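Office hours, and why I stopped sitting in my office for them

Speaker notes, teaching and learning afternoon, Carnegie lecture room, Nulstead. I've tidied these up a bit for people who couldn't make it, but they're still notes, so forgive the gaps.

Hello, thank you for coming, and thank you for coming straight after lunch, which I know is a lot to ask. Check the mic works at the back. Say where the toilets are (out, left, past the vending machine) because someone always asks me halfway through.

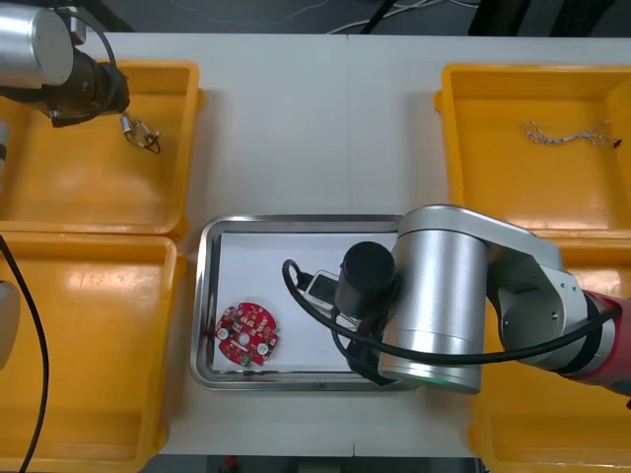
Hester Duvholm

I'll start with a confession. For years I put my office hour on the door, on the module page and in the handbook, and then I sat in there with a cup of tea and got my email done. Lovely! I'd get the odd visitor in the week before a deadline, nearly always somebody who was already doing well and wanted to do a bit better. I told myself the rest were fine. I had 200 first years on that module and I really did think that silence meant they were fine.

Then one September I was doing the welcome session and a student asked me, in front of everyone, what an office hour was. She thought it was the hour when I was busy in my office and couldn't be disturbed. I laughed, and then I looked at the rows of faces and saw that plenty of them had thought the same.

(Ask the room: hands up if anyone explained office hours to you when you were a student. Wait. Don't fill the silence.)

So that was the start of it. We've got a small project going now called Tosach, and it's a very grand name for what is mostly me moving a chair. We changed the name of the thing, we changed where it happens, and we changed what students have to bring with them. I'll take them one at a time and then I'd like to hear what you lot do.

The name first. We call it drop-in help. I wanted something cleverer and I'm glad I was talked out of it. It goes on the timetable as a proper entry with a room, so it shows up on their phones next to the lectures and seminars. Getting it on the timetable was the hardest part of the entire business, and if anyone from timetabling is in the room, I love you, please don't take it off again.

One thing I got wrong with the name. For the first few weeks I wrote "drop-in help for anyone struggling", and hardly a soul came. Well, would you? You'd have to decide you were struggling and then walk across a corridor and tell someone. I took the last three words off.
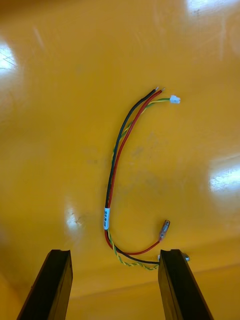

Student support

Right, where it happens. My office is on the top floor behind two fire doors and a keypad. I have the code, students don't. I'd honestly never thought about that. They had to ring me from the landing and I'd come and fetch them, and by the time we'd done the walk back and I'd shifted the books off the spare chair they were apologising for bothering me.

We moved down to the open tables by the café. I get there early and put a little card up with the module name on it. I stay for 60 minutes, straight after the lecture, so people are already in the building and don't have to make a special trip. That matters a great deal here. Lots of our students commute, lots have a shift to get to, and plenty have children to collect. Asking them to hang about until four o'clock for the chance of a chat with me was a bit much.

Someone will ask about privacy, so deal with it now. Yes, it's a public table. I don't talk about marks there, or illness, or money, or anything at home. If a conversation starts heading that way I say "shall we find somewhere quieter?" and we go, or we book a time. I keep 10 minutes free at the end for this. I'd say the table makes those conversations more likely, as people will come over with a question about referencing and then hang on until the others have drifted off.

(Drink some water. I always forget and then I croak.)

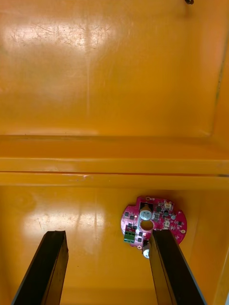
The other thing about the café tables is that students hear each other's questions. I'd worried about that, I thought they'd clam up. What I got was somebody asking how long the introduction ought to be, and the next person along going "oh, I was going to ask that", and then the pair of them sorting it out between themselves while I sat there like a spare part. Some days I hardly say anything. I've seen people swap numbers and go off to the library together, and in a first year where half of them go home as soon as the lecture's over, I'm very happy with that.

Now, what they bring. The answer is nothing. I used to say "come with a question", and it sounds so reasonable, doesn't it? But if you're properly lost you haven't got a question. You've got a blank page and a bad feeling. So now the module page says you can come with a question, or with the thing you've written so far, or just come and sit. A few do come and sit. They get their laptops out and work near me, and every now and then one of them looks up.
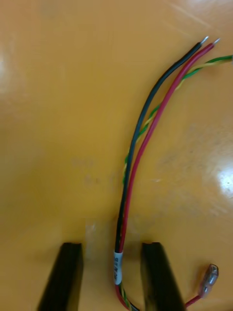

Wires on a yellow surface

Bits that didn't work, because I'd want to be told.

The online version. We ran a video call alongside for students who couldn't be on campus, and I was hopeless at doing both. I'd be leaning over someone's essay with a small voice coming out of my bag saying hello, hello? We've split it off, so it has its own slot in the evening at 7pm, and I do it from my kitchen.

The sign-up sheet. Took it away after 2 weeks. People signed up and didn't come, or saw the slots were full and stayed away when there was loads of room.

Biscuits. I'm in favour of biscuits but they go on my own card, and they attract lecturers.

On workload, I want to be fair to everyone here. It's the same hour I always had in my workload plan, but I don't get my email done in it any more. I miss that! Some weeks I'm tired afterwards in a way I never was in the office. If your department is going to ask people to do this, please put it in the plan properly, prep and all, and don't leave it to whoever's keenest.

I can't stand here and tell you that it has changed our pass rate. It's one module and lots of other things were going on that year, including a new assessment. What I can tell you is that I know far more of my students by name by November than I used to, and when one of them goes quiet I notice and drop them a line.

If you only want to try one bit of it, try the wording on your module page. Read yours out loud tonight and see if a nervous eighteen-year-old would know where to go and what would happen when they got there. Mine said "by arrangement". By arrangement with whom?

Questions. Repeat each one into the mic for the recording. If it goes quiet, ask the lab-based people how they'd do it, as they've got students on their feet all afternoon and I'd like to pinch their ideas. Wording for the module page is on the handout, take it and change it however you like. Spare copies by the door.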